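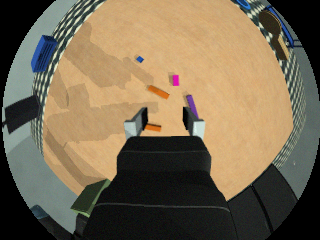
Brovstead College opens Hawthorne residence to first-year students

Brovstead College has opened Hawthorne, a hall of residence on its Grultwood campus. The building provides 224 study bedrooms over four floors and replaces Dadness Court, which closed in November.

First-year students who accept an offer before the housing deadline are guaranteed a room. The college has 1,922 full-time students, of whom 800 live on campus. A dining room on the ground floor seats 200 and is open to all students from 7.30 am.

Applications for rooms are made through the college accommodation office.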